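Two controllers, one ring, two hands

I have had the bimanual setup running in simulation since September, and most of what I have posted so far has been about getting the hands to stop exploding on contact. That part is fixed (friction cone settings, see the older post). This one compares two controllers on the same pickup task, because Maham Usmani asked which one I would keep and I did not have numbers for her.

The controllers are Kurnow, a joint-space impedance controller I wrote last year, and Memon, the Cartesian one Sohail Janjua maintains. Both run at the same rate and take the same grasp targets. The arms, hands and table are identical in every run. Only the start pose of the part and the random seed change.

The part is a thin white ring with tabs around the rim, open in the middle. I picked it because it is annoying. It lies flat, so there is very little height for a fingertip to work with, and the tabs mean the contact normal changes a lot over a short distance. A cube tells you almost nothing about a multi-fingered hand. Irfan Mengal suggested a mug, and I may do that next, but a mug has a handle and everyone ends up tuning for the handle.
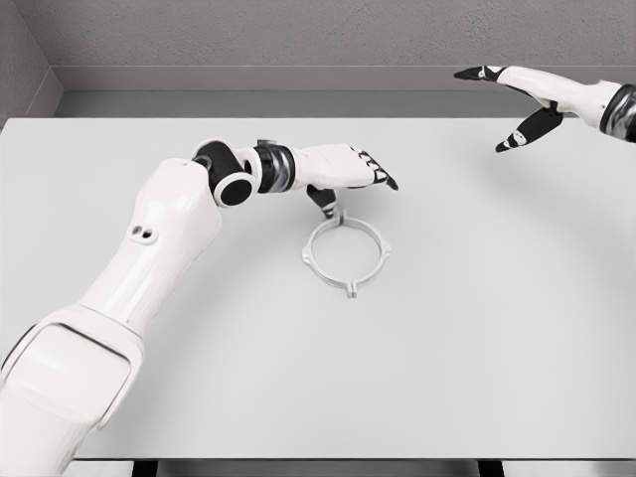 Left thumb over the top tab, right hand standing off.

The task is split into approach, thumb placement, finger closure, lift, and handover to the other hand. A trial counts as a success if the ring ends up in the second hand and stays there for the hold period. Dropping it and picking it up again counts as a failure. Ashwin Nambiar objected to that rule on Thursday and I see his point, but recovery needs its own metric and I would prefer to keep it out of this one.

I ran 2937 trials in total and threw out the ones where the reset placed the ring outside reach of both arms. That left 2397 usable trials. The split between controllers is close to even, and the start poses are drawn from the same list, so the comparison is fair enough for a blog.

Kurnow is better at approach. It arrives at the pregrasp with less overshoot, and the wrist stays quieter near the joint limits. Memon sometimes swings the elbow out to hold the palm orientation, and with two arms facing each other over one table that costs clearance. I added a nullspace term to pull the elbow back in. It helped, at the price of one more gain to tune.

Memon is better at everything after first contact. Stiffness is specified at the fingertip, so I can make the thumb soft along the table normal and stiff in the plane. With Kurnow I have to approximate that through the joint gains, and the approximation gets worse as the thumb extends. The typical Kurnow failure is the thumb pressing a tab into the table and the ring skating away from the fingers.

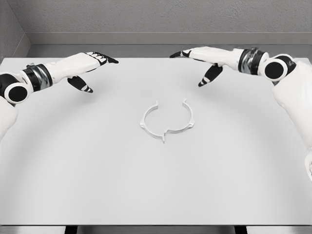
Handover is where I expected trouble from both, and both delivered. The two hands have to agree on who is holding the part. My first version released on a timer, which is a bad idea and I knew it when I typed it. The current version waits until the receiving hand reports contact on the thumb and at least one finger, then ramps the giving hand down. Under Memon the ramp is smooth. Under Kurnow there is a visible twitch at the start of the ramp, and I traced it to the gravity compensation switching payload in a single step. Interpolating the payload removes most of it.

I also changed the contact sensing. The hands can report up to 384 contact values per step, and I had been logging all of them and using very few. I cut the policy input down to 42 and saw no change in handover failures with either controller. The logs are much smaller now. Iqra Rizvi thinks the number could go lower still, and she has a script for ranking the channels that I have not tried yet.

For now I am using Kurnow to get to the pregrasp and switching to Memon before the thumb comes down. The switch needs matched torques at the transition or the arm jumps. I blend over a short window and clamp the rate.

The code is in the Heltden repo under the bimanual branch. The config files still have my local paths in them, so change those before you run anything. The mug asset is next, once I find one with a collision mesh that is not a solid cylinder.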